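티켓 제목: 조리 보조 셀, 뚜껑 집기 단계에서 작업 멈춤
접수처: Clutodel 사내 설비지원 게시판
접수자: Marwa Soliman (조리 준비팀)
담당: Sherif Mahrous (설비지원)
등록일: 3월 22일
상태: 처리 중 → 조건부 종료

증상

Drerkby 라인의 로봇 팔이 냄비 뚜껑을 집는 단계에서 자주 멈춥니다. 화면에는 "파지 확인 실패"만 나오고 오류 번호는 없습니다. 재시작을 누르면 대체로 이어서 동작하지만, 그때마다 사람이 세척대에서 손을 닦고 와야 합니다. 오전 조에서 뚜껑 작업을 100회 돌렸고 그중 19회 멈췄습니다. 금속 뚜껑을 쓸 때는 이런 일이 없었고, 유리 뚜껑으로 바꾼 뒤에 시작됐습니다.

작업자 쪽 사정도 적어 둡니다. 이 라인이 들어오면서 준비팀은 한 조에 두 명에서 한 명으로 줄었습니다. 남은 한 명이 재료 계량, 세척, 로봇 감시를 같이 맡습니다. 로봇이 멈추면 계량이 밀리고, 계량이 밀리면 뒤쪽 포장팀이 기다립니다. 포장팀에서는 우리가 늦는다고 알고 있습니다.

1차 답변 (Sherif Mahrous)

로그 확인했습니다. 누적 기록 1,492건을 보면 멈춤은 거의 다 파지 확인에서 나고, 팔의 이동 구간에서는 나지 않았습니다. 그리퍼 힘과 손가락 마모를 점검했는데 기준 안입니다. 카메라 쪽 뚜껑 인식 기준값을 한 단계 낮춰 두었으니 오후 조에서 다시 봐 주십시오. 검은색 소형 냄비와 투명 유리 뚜껑 조합으로만 돌려 주시면 비교하기 쉽습니다.

오후 조 결과 (Marwa Soliman)

줄기는 했는데 없어지지는 않았습니다. 뚜껑이 수평으로 놓여 있으면 잘 집고, 한쪽으로 기울어 있으면 멈출 때가 있습니다. 손잡이 방향을 바꿔 봐도 차이는 모르겠습니다. 그리고 기준값을 낮춘 뒤로는 뚜껑을 놓친 채 다음 동작으로 넘어간 일이 한 번 있었습니다. 멈추는 것보다 이쪽이 더 곤란합니다. 멈추면 알림음이라도 울리는데 이때는 아무 소리가 없었습니다. 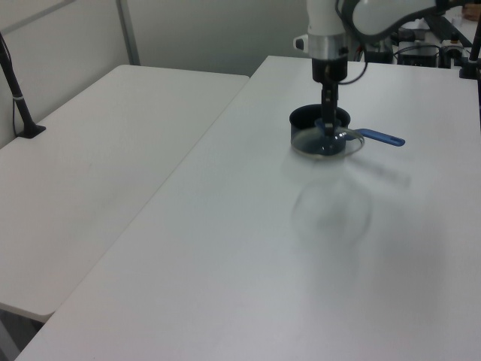 Rachid Soliman

공정관리에서 덧붙입니다. 그리퍼가 냄비까지 수직으로 내려가고, 유리 뚜껑은 앞쪽이 뒤쪽보다 낮게 기울어진 자세입니다. 집는 곳은 작고 어두운 손잡이 부분으로 보입니다. 현재 프로그램은 뚜껑이 수평이라고 보고 손가락 폭만으로 파지를 판정합니다. 기운 뚜껑에서는 손잡이가 손가락 사이에 비스듬히 들어가서 폭 값이 기준을 벗어날 수 있습니다. 상판이 흰색이라 투명 뚜껑의 윤곽이 약하게 잡히는 문제도 있을 것 같은데, 이건 아직 확인 못 했습니다.

기준값은 원래대로 돌려 주십시오. 놓친 것을 잡은 것으로 처리하면 안 됩니다.

2차 조치 (Sherif Mahrous)

1. 인식 기준값을 원래 값으로 복구했습니다.
2. 파지 판정에 손목 쪽 하중 값을 추가했습니다. 폭이 벗어나도 하중이 맞으면 계속 진행합니다.
3. 실패하면 바로 멈추지 않고 손가락을 벌려 한 번 다시 집습니다. 두 번째도 실패하면 멈추고 알림음을 냅니다.
4. 재시작 버튼을 세척대 옆에도 달 수 있는지 Tindwood에 문의했습니다. 비상정지는 지금 위치 그대로 둡니다.

적용 후 유리 뚜껑으로 다시 100회 돌렸고 멈춤은 5회입니다. 놓친 채 넘어간 경우는 없었습니다. 재시도가 들어가면 그 회차는 시간이 조금 더 걸립니다.

질문 (Marwa Benmoussa, 야간 조)

다시 집는 중에 손을 넣어 뚜껑을 바로잡아도 되나요? 예전에는 멈춘 다음에 그렇게 했습니다. 야간에는 혼자라서 물어볼 사람이 없습니다.

답변 (Sherif Mahrous)

안 됩니다. 재시도 중에는 팔이 계속 움직이는 상태로 보셔야 합니다. 알림음이 나고 화면이 "정지"로 바뀐 뒤에만 손을 넣으십시오. 작업 지침 Bouazza 3항에 같은 문장을 넣었고, 야간 조 인쇄본도 교체했습니다.

의견 (Belmiro Abreu, 준비팀 조장)

수치가 좋아진 것은 확인했습니다. 다만 인원 계획은 멈춤이 없다는 전제로 짜여 있습니다. 멈춤 처리 시간이 작업자 개인 실적에서 빠지도록 해 달라고 요청했고 답을 기다리고 있습니다. 조원들이 로봇을 봐 주는 시간도 근무 시간인데 지금 양식에는 적을 칸이 없습니다. 포장팀에는 지연 원인을 제가 따로 전달했습니다.

종료 조건

멈춤 건은 조건부로 닫습니다. 재시작 버튼 추가는 Tindwood 회신 후 별도 티켓으로 진행하고, 투명 뚜껑 윤곽 인식은 7월 정기 점검 항목에 넣었습니다. 실적 양식은 설비지원 소관이 아니어서 공정관리로 이관했습니다. 같은 증상이 다시 나오면 새로 등록하지 말고 이 티켓에 회차와 뚜껑 상태를 적어 주십시오.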